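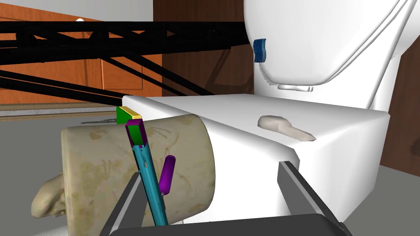

Llevo desde diciembre peleándome con el planificador de agarre en simulación y por fin tengo algo que contar. La entrada va de software, sobre todo de dos errores que me costaron más tiempo del que me gustaría admitir.

El montaje es el de siempre. Un simulador con habitaciones de casa, un brazo con pinza de dos dedos y una tarea corta: coger un objeto, llevarlo a otro sitio y soltarlo sin tocar nada más. Los baños son lo que peor se nos da. Hay poco espacio, el inodoro ocupa mucho volumen y casi todo lo que interesa queda pegado a él. El planificador lo llamamos Golter, y la capa de percepción que le pasa las poses es Sarnavier. Los dos nombres los puso Caroline Shirima y ya nadie pregunta por ellos.

El primer error estaba en la geometría de colisión. Golter comprobaba los dedos y la palma contra la escena, pero una vez cerrada la pinza no añadía el objeto agarrado al modelo del robot. Con piezas pequeñas no se nota. Con una herramienta larga, sí: el plan sale válido, la pinza pasa limpia y el extremo de la herramienta atraviesa el borde de la taza. En el registro aparecía como contacto inesperado, y yo lo achacaba al control.

Shabani Kashindye lo vio en una tarde. Pintó las mallas de colisión encima del render y la herramienta no tenía ninguna. Ahora, al cerrar los dedos, el objeto se engancha a la cadena cinemática con su propia malla simplificada y se quita al soltarlo. El coste en tiempo de planificación existe, pero se puede vivir con él.

El segundo era de percepción. Con la cámara baja y cerca, un objeto en primer plano tapa buena parte de lo que hay detrás, y Sarnavier rellenaba la zona oculta como espacio libre. Un rollo de papel a un palmo de la pinza basta para esconder medio suelo. Lo cambié para que lo no visto cuente como desconocido, y que el planificador pueda cruzarlo solo con una penalización. La primera penalización que puse era tan alta que el brazo se negaba a moverse. La fui bajando a mano – no hay nada elegante en esto – hasta que los planes volvieron a parecer razonables.

Para comprobarlo lancé 750 episodios con semillas fijas. Antes de los cambios terminaban bien 542. Después, más de 700. De los fallos que quedan, 13 son del mismo tipo: el objeto gira entre los dedos durante el traslado y la pose guardada deja de valer. Eso ya es cosa del control, y tocará volver a estimar la pose a mitad de trayectoria.

También he movido la configuración a un solo fichero por tarea. Antes los márgenes de seguridad estaban repartidos entre el planificador y el controlador, y dos de ellos se contradecían. Si alguien usa la rama antigua, que borre la caché de mallas antes de actualizar – si no, carga las viejas sin avisar.

Lo siguiente es repetir las pruebas en las cocinas de Gimico, que tienen más cajones y menos sitio para el codo del brazo. Los scripts de evaluación están en la carpeta de siempre, con las semillas en un fichero aparte.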